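Notes from the Data Side: Three Months of Driving a Simulated Robot

17/01/2018

I get asked what I do all day now that I've left the warehouse job, and my answers so far have been bad. My sister thinks I play video games for money. My old boss thinks I build robots. Neither is right, so I'm going to write it down once and send people the link.

I collect demonstrations. The project is called Kerkeck, it's run out of a rented floor above a print shop in Brurnau, and the goal is to train a two-armed robot to do simple jobs around a workshop: walk up to a bench, pick something up, carry it, set it down somewhere else. The robot learns from recordings of a person doing the job through the robot's body. I'm one of the people. I wear a headset, hold two controllers, and when I move my hands the robot's hands move. Every run gets saved with what the robot saw and where all its joints were. Then I do it again.

Almost all of my runs happen in simulation. The real arms are shared between two teams and get booked well ahead, and when you hit something with them you have to stop and file a report. In the simulator I can knock a shelf over, press reset, and be back at the start before my coffee moves.

The target we were given in October was 3000 good episodes across all tasks. A good episode means the task got done, the recording is complete, and a second person has watched it and agreed. I do a walk-and-pick task and a carry task. On a decent day I record 65 episodes and keep most of them. My worst day so far I kept 33, and that was because I had the wrist offset set wrong all morning and didn't notice until lunch.

The wrist offset deserves its own post, but the short version is that your hand in the controller and the robot's hand don't sit at the same angle by default. You set a correction at the start of the session. If it's off by a little, you'll compensate without thinking, and the robot will learn your compensation. The recordings look fine when you skim them. They only look wrong when you put them next to somebody else's.

Hooman Hosseinzadeh set up the review process, and I've learned most of what I know from sitting next to him while he rejects my work. He watches at double speed with the sound off and a notepad on his knee. The first week he threw out nearly everything I gave him. I was finishing the tasks, so I argued about it. His point was that I was finishing them in ways he didn't want copied. I'd overshoot the object, come back, overshoot the other way, and then grab it. If the policy sees enough of that, it learns that wobbling is a step in picking things up.

So now I have rules. I wrote them on an index card and taped it to the desk.

Move at one speed. Don't rush the easy part and then slow to a crawl for the grasp.

If you miss, stop the episode and tag it as a miss. Don't fix it and keep it as a clean one. We do keep recoveries, but they go in their own folder and they're recorded on purpose.

Look where you're going before you go there. The head camera is part of the recording. If I've memorized the room and reach without looking, the robot gets an example of reaching for something it can't see.

Keep the idle hand quiet. 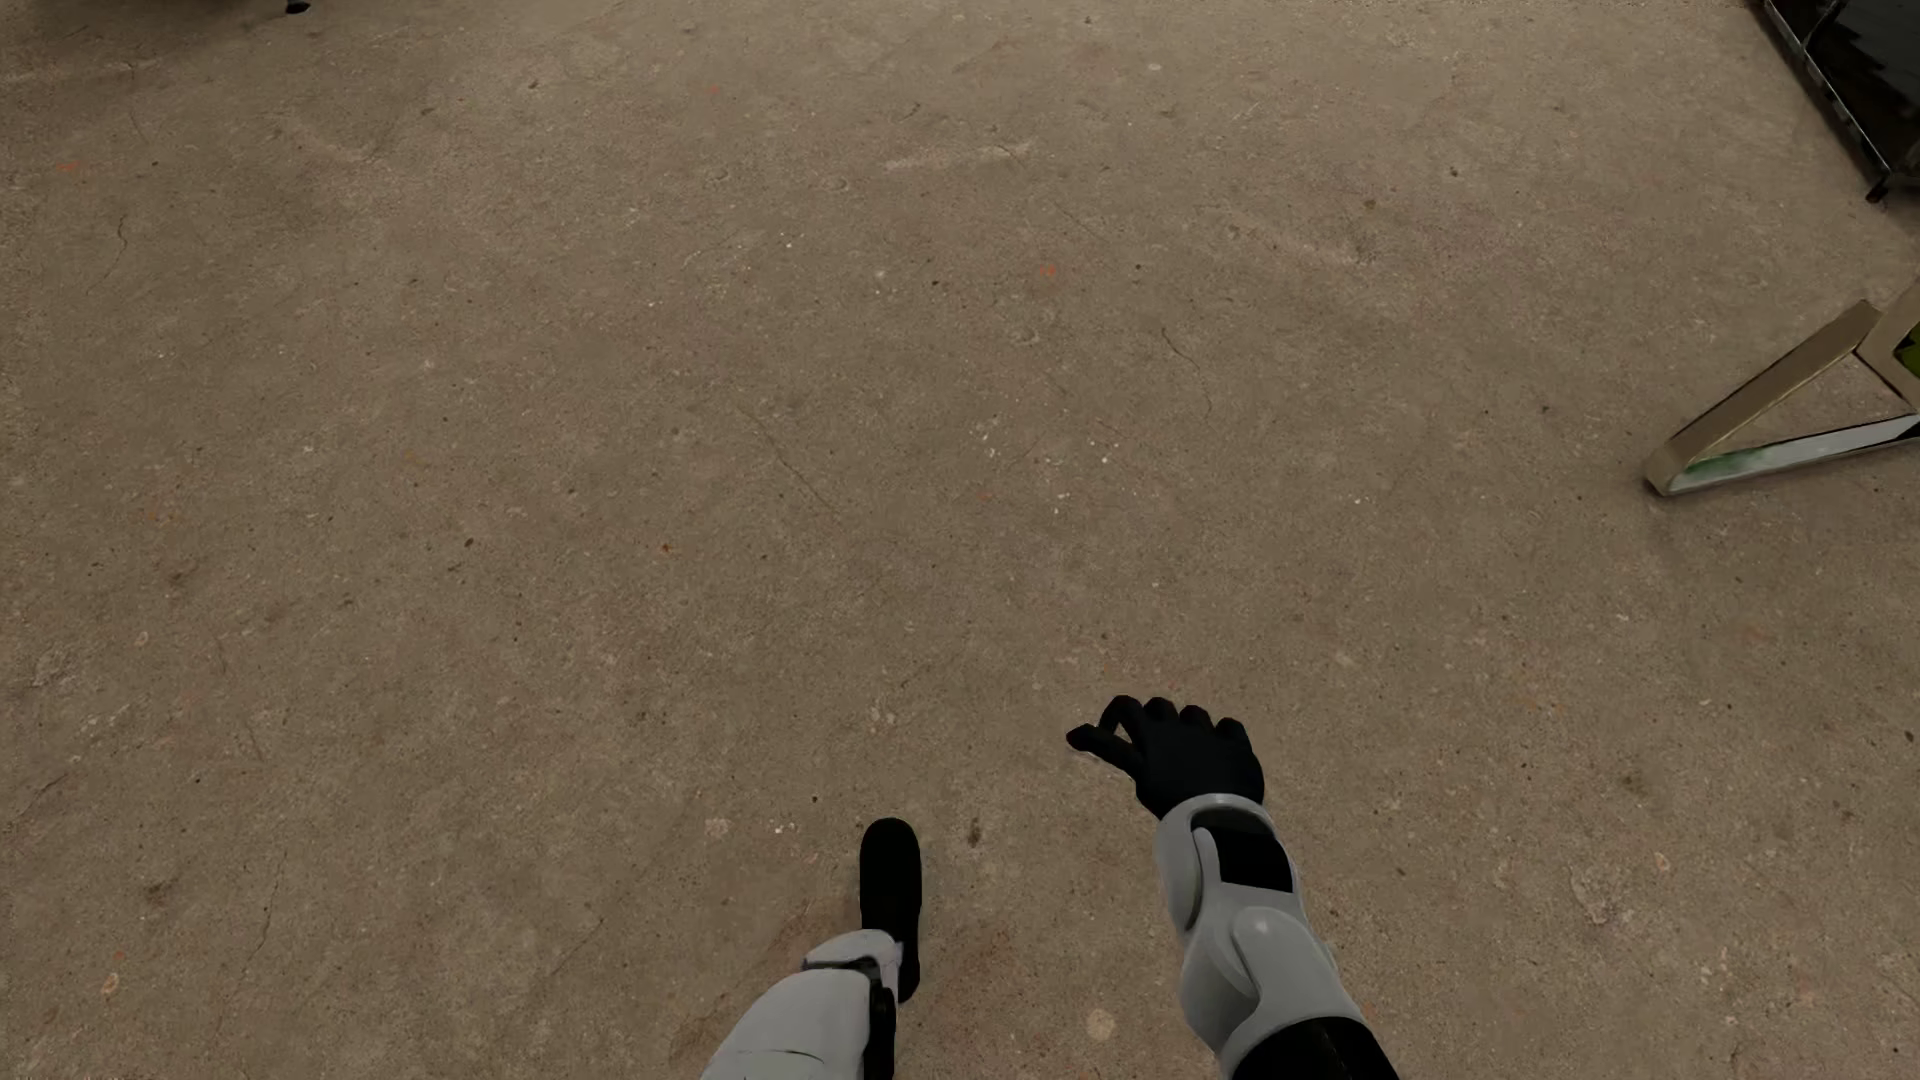

Most of what I got wrong in the early weeks came down to the idle hand. My tasks are mainly right-handed, and while I concentrated on the right I'd let the left drift all over the place, up near the face or out to the side, wherever my own arm happened to be comfortable. Every one of those drifts is saved as if I meant it. What I want during the reach is the left hand closed and pointed straight ahead, set back from the right, with a clear gap of floor between the two arms and the right hand open and out in front with the thumb and index finger nearly together. It feels stiff for the first hour. After that I stop noticing, and my keep rate went up once it became a habit.

The next thing is where you start. When I began I'd reset and go from the exact same spot every time, since that's where the simulator puts you. Hooman pointed out that I was recording the same walk over and over. Now a script made by the Sastonetti group moves the start position and turns the robot by a random amount before each run. Some of those starts are annoying. You come up facing away from everything with a whole lot of concrete ahead of you and have to turn and find the bench first. Those are also the ones that helped the most when they trained on them, so I've stopped skipping them. (I did skip them for a while. It shows in the logs.)

The floors get changed too. There's a set of surfaces and the lighting is varied along with them. I can't say I thought floors mattered before this job. But the robot spends a large part of every walking episode looking down at one, and an early version of the policy had only ever seen smooth gray. Put it on something with cracks and blotches and it hesitated. I'd rather have a learner that has seen plenty of ugly floors.

Labeling takes longer than people expect. After each block I go back through the episodes and mark where the phases start: approach, reach, grasp, lift, carry, place. The tool we use is named Shokri, and it's fine. It puts the head view on the left and the joint plots on the right, and you drop markers with the number keys. The hard call is where approach stops and reach begins, because a person doesn't stop walking and then start reaching. They overlap. We settled on marking the reach from the first point where the working hand moves ahead of the other one and keeps going. Two of us labeled the same batch with that rule and our markers landed close together, which hadn't been true under the old rule of "when it looks like reaching."

Some practical things, for anyone about to start similar work.

Take breaks before you need them. I stop after every third block. Tired episodes are slow, and slow episodes pull the whole set in that direction.

Clean the headset lenses. Write down which settings you used at the start of every session, even if they're the same as yesterday. Name your folders by task first and then by session number – I did it the other way around for two weeks and spent an entire afternoon renaming them.

Keep your rejects. We train a small checker on them that flags bad episodes before a person has to look, and it needs bad examples as much as the main model needs good ones. My first week turned out to be useful for that.

As for whether it's working, partly. The current policy handles the walk and the reach well from most starts. Grasping is still poor with thin objects, and with anything lying close to the foot of a bench it tends to stop short. I've been recording extra examples of that second case for the past 3 sessions. The next training run will include them, and I don't know yet if it'll be enough. We may have to lower the head angle during the last part of the approach, and that would mean redoing a portion of what we have.

The job itself is repetitive, and I don't mind that as much as I thought I would. Picking orders was repetitive too, and there I couldn't sit down. My shoulders are sore in a different place now. I'll do the post on wrist offsets next, with the numbers we use, once I've checked with Hooman that I have the signs the right way around.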